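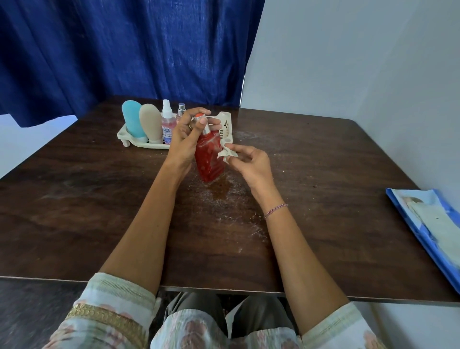 第四卷 第二期 第30页

Larkatier家庭清洁口述资料集 数据说明

一、概述

本资料集收录城镇与乡村家庭成员关于日常清洁习惯的口述记录，共1318条，由Larkatier生活史资料室整理并对外提供。内容涉及厨房、餐桌、衣物、地面及门窗等方面的清洁方法、用具称谓、操作次序，以及相关知识在家庭内部的传授情况。资料以文字形式保存，可供民俗学、社会史、方言词汇及家政教育等领域的研究者使用。

本说明随资料集一并发布。使用者在引用、改编或再分发之前，应当通读全文，并以本期所载版本为准。此前各期说明与本期不一致之处，以本期为准。

二、编制单位与人员

资料集由Markos Moschos主持编制。访谈提纲由Evangelia Triantafyllou拟定，转写规范及词汇表由Themis Mitsotakis-Vlachou负责，Panagiotis Sarantis承担文件结构设计与校验。Charalambos Psarras审阅了全部译文。Sfakianakis基金为访谈及转写工作提供经费，但未参与选题、抽样和文本审定。

三、资料来源

口述记录来自400户家庭。每户至少有一名成年成员接受访谈，部分家庭由两代人分别讲述。访谈在受访者住处或社区活动室进行，采用半结构方式：访谈员按照提纲依次提问，受访者可自行延伸话题，访谈员不作引导性评价。

受访家庭通过社区公告和熟人介绍两种途径招募，并非概率抽样。资料集因此不宜用于推算某一地区的清洁习惯分布，也不宜作为用品消费统计的依据。年长女性的讲述在全部记录中占多数，独居青年和租住家庭的材料偏少，使用者在作比较研究时应予说明。

四、文件结构

资料集由下列部分组成。

records：口述记录正文，每条记录为一个独立文本文件，采用UTF-8编码。
index：总目录，列出记录编号、主题类别、讲述语言及文本长度。
glossary：词汇表，收录用具、污渍、动作及材料的地方称谓，附通用说法。
notes：转写员附注，记录停顿、改口、方言发音及无法辨识的词语。
changes：修订记录。

五、字段说明

记录编号：由类别代码和流水号组成，一经分配不再变更。已撤回的记录保留编号，正文为空。

主题类别：分为厨房、餐桌、衣物、地面、门窗、器皿和其他七类。一条记录涉及多个类别时，以讲述篇幅最长者为主类，其余列入附加类别字段。

讲述者代际：分为祖辈、父辈、子辈三级，由受访者本人填报，不依据年龄推定。

习得来源：记录该项做法学自何人或何处，包括父母、婆家、邻里、学校、书刊、广播电视及自行摸索。受访者未提及的，填写“未述”，不得由整理者补充。

用具：保留受访者原话。受访者以商品名代称某类用品时，正文照录，词汇表中另注通用名称。

效果评价：仅反映受访者本人的看法，编制单位未对任何方法进行检验。

六、转写与编辑规范

转写以保留口语原貌为原则。重复、语气词和未完成的句子一般不作删减，影响理解的长段重复可用省略号标示，并在附注中说明位置。方言词首次出现时保留原词，其后以方括号注明通用说法。无法辨识的词语标为“〔不清〕”，不作猜测。

每条记录由一名转写员完成初稿，再由另一名转写员对照录音复核。两人意见不一致时，交由Themis Mitsotakis-Vlachou裁定，裁定结果写入附注。其中700条记录另经受访者本人审读，在总目录中标有“已审读”字样。受访者在审读时补充的内容以脚注形式附于文末，不并入正文。

译文仅供参考。引用时如需讨论措辞，应以原文为依据。若干表示擦拭、抹拭、揩拭的动词在各地用法交叉，译文未能逐一区分，研究者可查阅词汇表“动作”部分。

七、个人信息与授权

受访者均签署书面同意书，并可随时要求撤回本人的记录。正文中的姓名、住址、工作单位及可据以识别身份的亲属关系已作替换。村名和街道名统一改为代号，地区一级名称予以保留。录音不对外提供，由资料室单独保管。

使用者不得尝试还原受访者身份，不得将本资料集与其他名录、户籍或消费记录进行比对。发现正文中仍有可识别信息的，应立即停止传播相关文本，并通知资料室。

八、适用范围

本资料集适合用于以下工作：家庭劳动分工与代际传授的质性研究；清洁用语的词汇调查；家政课程中关于传统做法的阅读材料；博物馆及地方志的背景资料。

不得将本资料集作为安全操作指南使用。部分口述内容涉及漂白剂、碱水及煤油的混用，整理时未作删改，仅在附加字段中标注“安全提示”。面向公众刊载此类段落时，应一并刊载该标注，并请具备相应资质的人员撰写说明。

九、已知问题

衣物类记录中，有部分早期转写使用了旧版污渍名称，“茶渍”“锈渍”与“陈渍”的界限不够清楚，尚未全部更正。

总目录的文本长度按字符计算，标点计入，附注不计入。旧版目录的计算方式不同，两者不可直接比较。

词汇表中Sakik地区的条目由单一转写员整理，尚待复核，引用时请注明。

器皿类记录的附加类别字段存在漏填情况，检索时建议同时使用全文检索。

十、版本与修订

本期修订完成于七月。主要改动包括：合并重复编号，补齐代际字段，重新整理厨房类词汇，更正译文中的称谓错误。另有一批记录应受访者要求撤回，编号已列入changes文件。编制单位不再提供旧版下载，确因复核已发表成果而需旧版者，可提出书面申请，并附成果出处。

资料集的校验工具沿用Nustar目录程序。该程序仅检查编号、字段完整性和编码格式，不对正文内容作任何判断。

十一、引用与使用条件

非商业研究与教学可免费使用本资料集，无须事先申请，但应注明资料集名称、卷期及记录编号。建议采用以下格式：

Larkatier生活史资料室编：《Larkatier家庭清洁口述资料集》，第四卷第二期，记录编号。

商业出版、广告及影视改编须取得书面许可。再分发时应保持文件结构完整，并附本说明全文。经改写或摘录形成的衍生文本，应在显著位置注明改动情况，不得以受访者原话的名义发布。

十二、联络与勘误

勘误意见请以书面形式寄交资料室，注明记录编号、所在段落及修改理由。涉及转写的意见由转写组对照录音处理，涉及译文的意见转交Charalambos Psarras。经采纳的勘误列入下一期修订记录，提出者姓名在征得本人同意后刊出。

撤回申请由Evangelia Triantafyllou受理。受访者本人可委托家属代为提出，委托书格式见资料室阅览处。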